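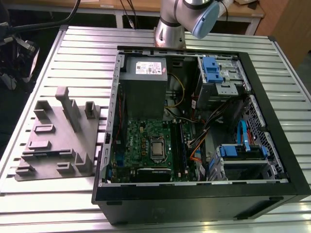
I keep being told that an old desktop tower can be "given a new life" for the price of a decent dinner. The phrase turns up in every video on the subject, usually right before somebody recommends a graphics card. I have my doubts, and after a week of having black office computers on my mind I have more of them.

It started in May, when Diane Lavoie passed along a tip that a firm she used to do the books for was clearing out its desktops at 8 dollars apiece. Eight dollars! For that you get a case, a power supply, a board, a processor and whatever memory they forgot to pull. I went in wanting one and came out having said I'd think about it, because I have said yes to this kind of thing before and the yes is still sitting in my basement.

What I do like about these machines is how they're put together. The side panel comes off and you're looking at everything at once. Blue plastic means "this is a part you're allowed to touch," so the latch on the optical drive and the caddy for the hard drive are both blue, and you can get a long way into the job without a manual. Compare that to the laptop I took apart over the winter, which had glue in it.

But then the upgrade math begins. Two memory slots, so whatever is in there now probably comes out and goes in a drawer. A solid state drive, because the old spinning one is the real reason the computer feels slow. I priced the pair from Filness and it came to 91 dollars. Fine. Then a forum regular who goes by Gonia insisted that I'd be crazy to trust a used power supply and should budget for a new one, and the power supplies in office towers are often an odd shape, so now you're shopping for an adapter bracket too. My running total got to 159 before I closed the tab. A refurbished small desktop, already clean and already working, was under 300 and would use less power doing it.

Dirk Vogler, who has a shelf of these in his garage, says I'm adding it up wrong. His view is that you fix one thing and leave the rest alone. Swap the drive, blow out the dust, put fresh paste under the cooler, stop. He may have a point about stopping. I've never seen him do it.

The paste is the one piece of advice I'd pass on without grumbling. If the cooler comes off for any reason, wipe the top of the processor clean before it goes back on – a coffee filter and rubbing alcohol will do – and use less of the new stuff than you think. Leave the processor itself clamped in its socket. There is no reason to lift that retention frame unless you're replacing what's under it.

And take a photo of the cables before you unplug any. I skipped that once and spent an evening with a front panel connector and a flashlight.

Diane wants to know by tomorrow morning whether to put my name down. I've told her one, and no monitor.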